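Subject: Re: [toyswap] Shape sorter blocks, which pieces are missing?
Date: 12/30/18

On the toyswap list a member wrote:
> I have the Kemwood sorter box, the one with the hinged lid, but only
> half the blocks. Do you still have loose ones? Mine went to a cousin
> years ago and came back short. Also, do the stars fit the older lid?

I went through the bin last night and put what I found out on the wooden board. There are blocks in green, blue, red and yellow. The stars are the chunky kind with five points, and I have one in green and one in red. There's also a blue cube and a red cylinder. 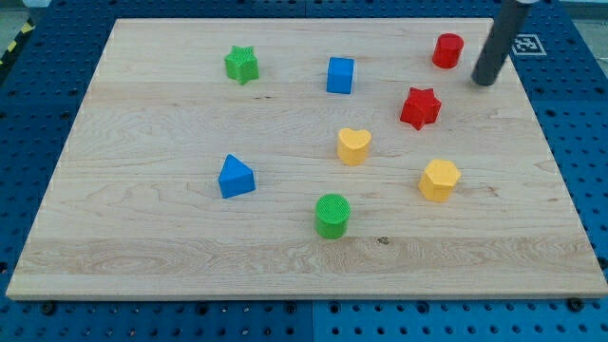
On the lid, I can only tell you about mine. The older one has a tighter star hole, and the stars go in if you line up the points — my son gave up and used the cube. The newer lid takes them with no trouble. Measure yours across the points before you decide.

I'd like to keep the lot together if possible. $5 plus postage, or I'll trade for Wandix track, straight pieces only. I can mail them any time before February.

If you only need one or two shapes, tell me the shape and the color and I'll see what else is in the bin.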